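Popular Music Industries, session 4 handout
Singles, albums and the release calendar

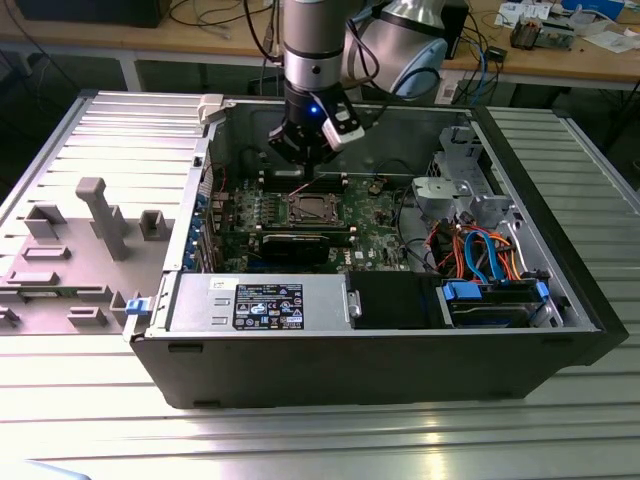
carrying on from last time, we got as far as the pre-order and then ran out of time. Notes are rough, will tidy before the revision session. Read with the slides.

1. Why put a single out first

Three jobs, more or less.
a) Gives radio something to play. A programmer won't pick a track off an album for you, you pick it for them.
b) Gives the press a date to hang a piece on.
c) Tests the water. If the single dies you can still move the album. Painful but it happens.

Lead single is NOT always the best song. Often it is the one that sounds most like the last record, so old fans know where they are. Second single is where bands take the risk. Henok asked last week whether this still holds when everything is streamed. Partly. See section 4.

2. The usual timetable

Working backwards from album day:
- 13 weeks before: masters finished, artwork signed off, copy to distributor
- ten weeks: lead single, pre-order opens
- six weeks: second single, tour dates announced
- three weeks: long-lead reviews start to land
- one week: last track or a video, interviews
- album day
- four weeks after: third single if there's any money left

Vinyl breaks all of this. Pressing plants are slow, so the masters have to be ready months earlier, and a lot of small labels now put the LP out after the digital. Ask yourselves who that annoys (shops, mostly).

3. Case study: Fovadham, "Norðdahl"

Melodic rock five-piece, second album, on Celier. Small label, two and a half staff. I talked to Lorena Godoy who ran the campaign, she was very open about the numbers, please dont pass them on outside the module.

Budget for promotion: 3,000 euros all in. Split went mostly on a radio plugger and one video.
Lead single "Cesia" came out in September. Radio-friendly, big chorus, three and a half minutes after an edit (album version has a long keyboard intro, the band fought for it and lost).
First pressing: 500 LPs. Pre-orders before album day: 208. Lorena was happy with that, she'd have been content with fewer.

What went well
- single and pre-order link live at the same hour. Sounds obvious. Plenty of bands miss it
- mailing list got the song a day early, and those people did the sharing
- guitarist, Gervasio Bravo, answered every fanzine and blog that wrote in. Every one. Took him most of a month

What went less well
- video late, so second single went out with only a lyric clip
- two band members gave different release dates in interviews
- tracklist leaked from a shop listing with one title mis-spelt, and that spelling is still all over the web

Mirta Bravo (vocals, also Gervasio's sister) told me she would skip the third single altogether next time. "We were tired and so were the people listening to us." Good quote for essays, cite it as personal communication.

4. Does the album campaign still make sense?

Arguments for: press still reviews albums. Funding bodies still ask for one. Fans of rock and metal still buy them, physical share much higher there than in pop. Tour needs a name on the poster.

Arguments against: streaming rewards steady output. A song every six weeks keeps you in people's feeds, an album gives you one big spike then quiet. And the middle of the tracklist gets hardly any plays, tracks 6 to 9 are a graveyard.

Compromise a lot of acts now use is the "waterfall". Single 1. Then single 2 bundled with single 1. Then 3 with 2 and 1. By album day half the record is already out. Downside: reviewer has heard it all, pre-order looks poor value.

Przemysław Kwiatkowski's chapter (in the reader, the blue one) is against the waterfall for guitar bands. I think he overstates it but read him, he's good on how running order gets lost.

5. Terms to know
Lead single / focus track / radio edit / street date / long-lead press / pre-save (not the same as pre-order, one costs money!) / plugger / catalogue number / waterfall release

6. For next time

Pick one album released in the last two years, by an act playing venues under 1000 capacity. Build its timetable from public sources: label news page, band posts, blogs, shop listings. One side of A4. Mark where the dates disagree, they will.
Then one paragraph: which single would you have led with and why. "I like it best" is not enough of a reason.

Hand in by February 24, 2018, on the module page or paper in my pigeon hole. No email attachments please, I lost two last term.

Reading: Kwiatkowski chapter, plus the short piece on pressing plant delays. The piece on chart rules is optional, its dry but usefull if you're doing the charts question.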